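Cinilell Side Plate, Lavender

Derkby Home > Table > Plates and Bowls > Everyday Plastic

Item no. 971
In stock, usually sent out within 2 working days
Sold singly

The Cinilell side plate is a round, shallow plastic plate with a low raised rim. It is meant for daily use: toast, sandwiches, a slice of cake, fruit for the children, or something to put the tea bag on. The lavender is the same colour all the way through, so a scratch from a fork will not show up as a different shade.

We have sold the Cinilell range since it replaced our older Wavholm plates. The Wavholm was a deeper plate with a wide flat edge, and a lot of customers told us it took up too much room in the cupboard. The new one is thinner and stacks lower. Wavholm lids do not fit it.

The colour is a soft purple. It can look a little pinker under warm kitchen bulbs and a little bluer by a window. If you are matching it to a tablecloth or to plates you already own, please order a single one first.

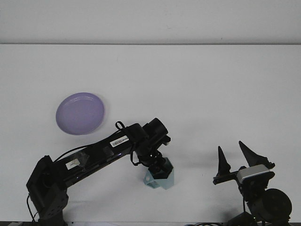
Sizes and details

Shape: round, shallow, raised rim
Material: plastic
Colour: lavender (also sold in sage and oatmeal)
Weight: nearly 306 g for a pack of three
Stacking: yes, with other Cinilell side plates
Dishwasher: top rack
Microwave: no
Oven or grill: no
Freezer: yes

The flat part in the middle is where the food goes, and the rim is there to stop crumbs and a small amount of juice from running off. It is not deep enough for soup, cereal or anything with a lot of sauce. For those, see the Cinilell bowl on the next page of this section.

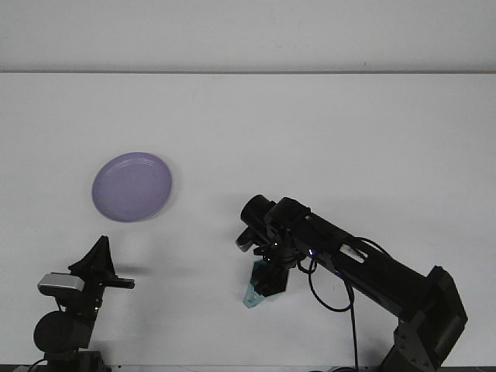
Cinilell side plate in lavender, on a white tabletop.

Care

Wash before first use. Warm water and ordinary washing-up liquid are fine. Avoid wire wool and scouring powder, as both will dull the surface. Tomato, curry and beetroot can leave a mark if left overnight. A paste of bicarbonate of soda and water, left on for 9 minutes and wiped off with a soft cloth, lifts most of it.

Do not use the plate as a stand for hot pans. Sharp knives will mark it, so cut bread and meat on a board.

Delivery and returns

Plates go out from our Derkby warehouse in a cardboard sleeve with paper padding. Unused plates can be sent back within 28 days for a refund or a swap to another colour. Please keep the sleeve. If a plate arrives cracked, send us the item number and your order number and we will post another.

The sage plate is out of stock until July.

Often bought with

Cinilell bowl, lavender
Cinilell beaker, oatmeal
Mahmoud cotton napkins, set of four
Mahmoud plate rack, small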